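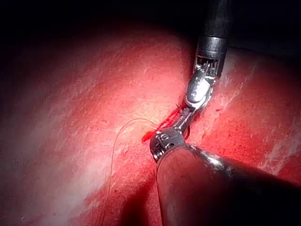

Pre-Release Checklist for the Cartoon Library, With My Comments

I run this list before every batch of cartoons goes live, and people who draw for a living keep asking me for it, so I finally typed it up with my scribbles left in. The current library stands at 3,928 cartoons, and I check the new ones 26 at a time (that's how many fit on one contact sheet without me squinting). Take what you like and skip the rest!

ARTWORK

1. Scan is at 300 dpi or better. OK
Comment: All good this time. I still have a box of old scans from the Rostthorpe newsletter days that are far too small to print, and they stay marked web only until I redo them. I keep saying October.

2. Black lines are really black. FIX
Comment: Two of the dentist cartoons came out gray. My scanner does this when the lid doesn't close on the thick paper, and a heavy book on top sorts it out. I rescanned both and they look great now.

3. No pencil marks, coffee rings or cat hair. OK
Comment: You laugh, but zoom in to full size and look at the corners. I once sold a print with a thumbprint in the sky and the customer asked if it was the moon.

4. Signature is in there and readable. OK
Comment: Bottom right, never over the caption. If a buyer is going to crop the cartoon to a square for social media, I want the signature to survive it, so I've started tucking it in closer to the characters.

CAPTIONS

5. Caption on the picture matches the caption in the listing. FIX
Comment: This is the one I miss the most! I change a joke at the last minute, usually for the better, and forget the listing. In this batch the parrot one had the old punch line in the listing, which gave away the whole gag.

6. Spelling checked by a human being. OK
Comment: Read it out loud, and then read it backward. Spell check is perfectly happy with "pubic speaking" and I have the email from a conference planner to prove it.

7. Joke still works without the caption, or is marked "caption needed." OK
Comment: Some buyers strip the words off and write their own. My license says no to that, but a note in the listing saves a lot of back and forth.

RIGHTS AND SAFETY

8. No real logos, no real faces. OK
Comment: If I need a company I make one up. Disus is my phone company and Nutsugah is my breakfast cereal, and both have been going so long that readers ask after them. Before using a new name I do a search, and then another one with a different spelling.

9. Nothing copied, even by accident. CHECK AGAIN
Comment: Desert island jokes are the danger zone here. Everybody has drawn the same palm tree. I have one in this batch that feels a bit too familiar, so it sits in the drawer for a month, and if I still can't place it I'll run it.

10. Workplace safety cartoons show the right gear. FIX
Comment: This one surprised me when I started selling to training departments. They love a ladder gag, but if the fellow holding the ladder has no hard hat they can't put it on a poster. I gave my guy a hat and made it too big for him - funnier than before.

11. Kid-friendly tag is right. OK
Comment: I'm stricter than I used to be. Anything with a martini in it loses the tag.

LISTING AND DOWNLOAD

12. Each cartoon has at least 3 keywords a stranger would type. OK
Comment: Not the ones I'd type. For a cartoon with two snails in a traffic jam I had "irony" and "patience," and what people want is "snail," "commute" and "late for work."

13. Preview has the watermark and the paid file doesn't. OK
Comment: I got these the wrong way around once, for a whole weekend. Now I open both files every single time, side by side, even when I'm tired and my tea is getting cold.

14. Price and license text show up on the page. FIX
Comment: The newsletter rate was missing on the Misance series (that's my small-town strip, the one with the mayor's goat). I've put it back. If you saw it blank and gave up, please try again or drop me a line.

15. Test purchase goes through. OK
Comment: I buy one of my own cartoons with every batch. My bank must think I have a very devoted fan.

STILL OPEN

- Desert island cartoon, in the drawer
- Old Rostthorpe scans to redo
- Ask the printer if the mug template has changed again
- New book to put on the scanner lid, because I want to read the one that's on there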